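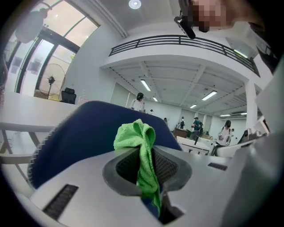
Figure 3. Green microfibre cloth and the back of a navy blue office chair.

4.2 Dust retention on upholstered seating

Soft furnishings hold more settled dust than hard surfaces of the same area, and they release it again whenever someone sits down. Earlier work by Bozsik treated the seat and the back of a chair as a single surface. We sampled them separately, as the seat takes most of the load and the back is mainly touched by clothing.

Chairs were drawn from two open-plan offices, Rendau and Hendarell, both carpeted and both cleaned in the evening. At each site 8 chairs were wiped with a dry cloth and 6 were left untouched as controls. Cloths were weighed before and after wiping on the same balance, and any cloth that had picked up visible fibres from the upholstery was set aside. Wiping followed the Szabó pattern – parallel strokes from the rear of the seat to the front, with the cloth refolded after each pass.
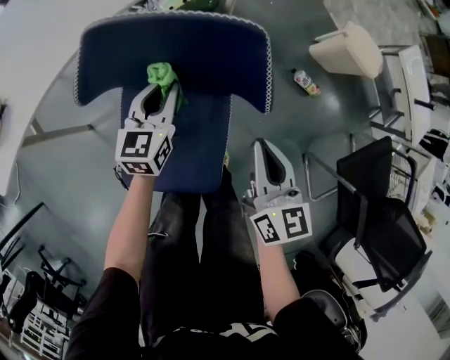

Figure 4. Green cloth on a dark navy blue chair seat.

Mean dust recovered from the seat was 200 mg per chair at Rendau and 44 mg at Hendarell. The difference is larger than floor traffic alone would suggest. Bakos (personal communication) points to the age of the carpet at Rendau, which was laid before the building changed hands; our data cannot separate this from the effect of the ventilation schedule. Recovery from the back of the chair was low at both sites and did not differ from the controls.

Two limits should be noted. A dry cloth lifts loose material only, so dust held deeper in the foam is not included in the figures given above. The weave of the cover was also not controlled, and a tighter weave would be expected to give up its dust more readily. Vacuum sampling of the same chairs is reported in Section 4.3.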